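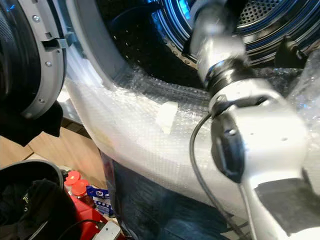 Pondetti has stopped all work with its Uko laundry robot at the Plonstead test site after one of the machine's arms failed to stop when it should have. The company said no one was hurt.

The fault happened on Saturday during a washing machine trial. The arm was reaching into the drum when it met more resistance than its settings allow. It should have stopped at once and waited for an operator. Instead it kept pushing for 7 seconds, until a member of staff pressed the emergency stop. The rubber seal around the door was torn and a joint cover on the arm was cracked - both parts have been replaced.

Uko works with two arms, each with its own gripper, and is being developed to load washers, pick up clothes and handle cloth on tables. 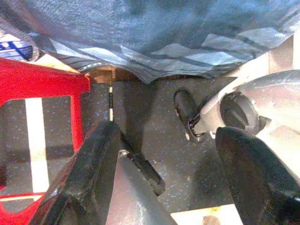

Jafri, the company that supplies the control software, traced the problem to an update installed earlier in the week. The update changed how often the arm reports the force on its joints. Under heavy load some of those reports arrived late, and the software treated the missing values as zero. Jafri has gone back to the earlier version and is writing a fix that will stop the arm whenever a report is missing.

Pondetti said the update had passed 211 test runs before it was installed, but none of them involved reaching into a tight space. The new version will have to complete 2000 runs, including work inside a drum, before it is used near people.

Until then staff in Plonstead may power up the robot only for inspection, with the arms locked. Pondetti has not said when trials will resume. A second Uko, kept at the same site, is also out of use.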